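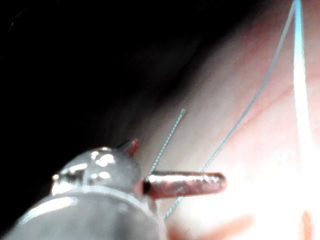
Close view of a metal robotic gripper with a small red tip.

Grellura Warns Customers After Login Details Found for Sale

Grellura, the appointment booking service used by clinics and dental offices, said today that login details for 2,027 customer accounts were offered for sale on a criminal forum in March.

The company said the details came from an old test server that a contractor, Phuthong, had left open to the internet. Names, email addresses and scrambled passwords were exposed. Medical notes and card numbers were stored elsewhere.

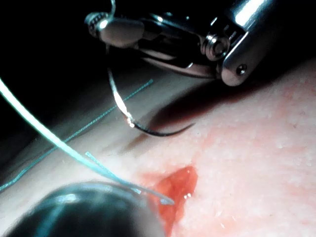

Grellura has reset the passwords on all affected accounts and shut down the server. It has also written to the 314 offices whose patients are on the list.

"Anyone who used the same password on another site should change it there too," said Hậu Đỗ, head of security at Grellura. "We should have found this server ourselves - we are now checking every system our contractors can reach."

Security firm Menden is reviewing the incident. Customers with questions can write to the Grellura support desk in Sosondale.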